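Foley water rebate draws few takers

27th January

The town of Foley wants residents to believe its new kitchen water rebate will cut summer demand. The numbers so far don't offer much reason to.

Under the plan, households that sign up with Zindow, the firm hired to run it, get money off their bill if they use less water at the sink than they did last July. The town set aside funds for 2,000 homes. It has 13 approved claims.
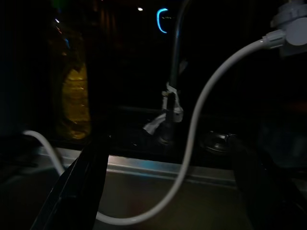
Zindow says another 2,177 people have "shown interest." Asked what that means, the company said it counts anyone who opened the sign-up page. That is a generous way to measure interest, and it says nothing about water.

Ailbhe Daly, who rents on the Morkell side of town, tried to join and gave up. "They wanted 2 years of bills and I've lived here for one," she said. "I do my dishes the same way I always did."

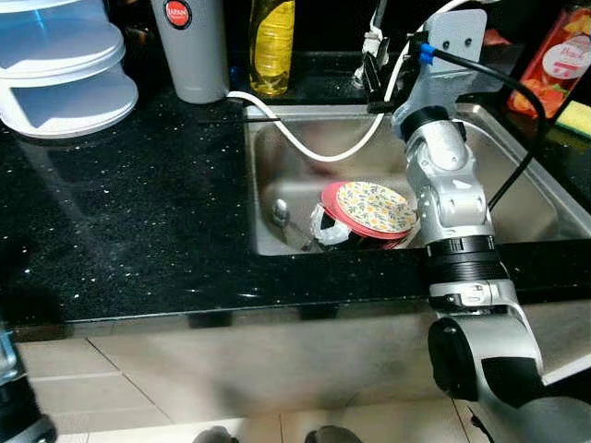 Renters make up much of Morkell, and the rules seem to have been written with owners in mind. The town says it may loosen them before summer. It said the same thing about the Brendura yard watering plan, which closed with its rules unchanged.

No one at town hall would say how much Zindow has been paid. A request for the contract is pending.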